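The Long White Desk: A Talk With the Woman Who Sets Up Other People's Workrooms

She had told me to come in May, in the afternoon, when the light in a workroom is at its kindest and people are at their most tired, and she was right on both counts. She runs a small outfit called Hokis that goes into offices, studios and spare bedrooms and helps people sort out the places where they sit and work. We started with tea, as these things should, and we had hardly sat down before she was talking about desks.
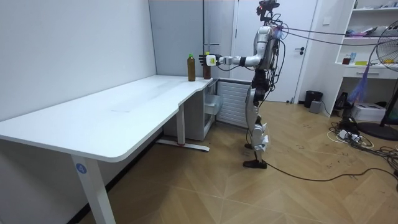
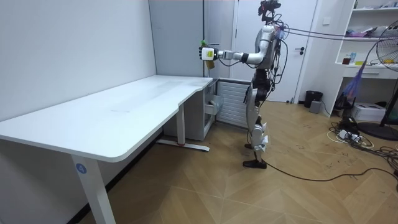
For most of her working life she sold furniture, first on the floor at Arer and later on the road for a maker called Boonyarit, and she will tell you cheerfully that she sold a great many people desks that were far too small for them. "They'd come in with the measurements of the computer," she says, "and I'd think, well, where does your elbow go? Where does your lunch go?" So now she leans toward the long ones, and she has a special fondness for a white top with rounded corners, like the one here, running along a plain white wall with a drawer cabinet tucked underneath. "I've walked into enough square corners in my life," she says, and she pats her hip to show me where. "Give me a round one every time. And white, yes, I know, white shows everything. I want it to show everything! If there's a gray smudge in the middle of the desk I want to see it and go get a cloth."

I asked her whether a big bare surface didn't simply invite people to pile things up on it, which is certainly what happens at my house. She laughed for quite a while at that (she has one of those laughs that makes you feel you've been cleverer than you have) and admitted that it does, for the first month anyway.

"You have to let them fill it," she says. "I used to go in and tell people, this goes here, that goes there, and I'd come back and it would be a disaster. Now I let them make their mess, and then I come back and ask which of it they've touched since I was last there. You'd be amazed at how little it is. One client had 16 mugs. She drank out of one."

Her biggest job so far was at Brorkgate, an old office building that was being turned into small rented workrooms, and she still talks about it the way other people talk about a long trip abroad. There were 50 rooms to furnish, none of them quite the same shape, and the owners wanted every one to have a desk, storage and somewhere to put a coat. She had 13 of them finished when she decided that the desks were facing the wrong way, and she went back and turned them all.

"Oh, they were furious with me," she says, beaming. "But I'd sat in those rooms, you see. I'd taken my sandwich in and sat there for a whole lunch hour in each of them, and I didn't like having the door behind me. You can't get anything done with a door behind you. You spend all day listening for it."

It was at Brorkgate that she came around to bottles, a subject on which she has more to say than I would have thought possible. Her rule for drinks is that they live at the back, near the wall, and never up at the front edge where a sleeve can catch them. She is fond of a cap, too, preferably a bright one. "Green's lovely," she says. "You can spot a green cap from the doorway, and then you're not leaving a drink behind when you lock up for the night."

We got on to drawers after that, and here I'm afraid I confessed to something, namely that mine don't close. She was very gentle about it. Her feeling is that a drawer left partly open is no great sin while a person is working, so long as nobody has to squeeze past it, and that the trouble starts with what gets put at the bottom. She once found 500 paper clips in a single drawer, loose, and the man it belonged to swore he had been out of paper clips for weeks.

"He'd been buying them!" she says. "That's what breaks my heart. He'd been going out and buying them."

Floors she likes plain and wooden, light if possible, and she'd rather have no rug at all than one that curls up at the corner. Radiators need room to breathe, so she won't let anyone stack boxes against them, however tempting the gap looks. She has had arguments over this with grown adults and has lost only one of them, to a man with a very large collection of sheet music, and she says she still thinks of that radiator when the weather turns.

By then the tea had gone cold and she'd made a second pot without my noticing. I asked what her own desk was like at home, expecting something enormous. She looked a little shy for the first time all afternoon, and told me she mostly works at the kitchen table, at the end by the window, and clears it off every evening before supper.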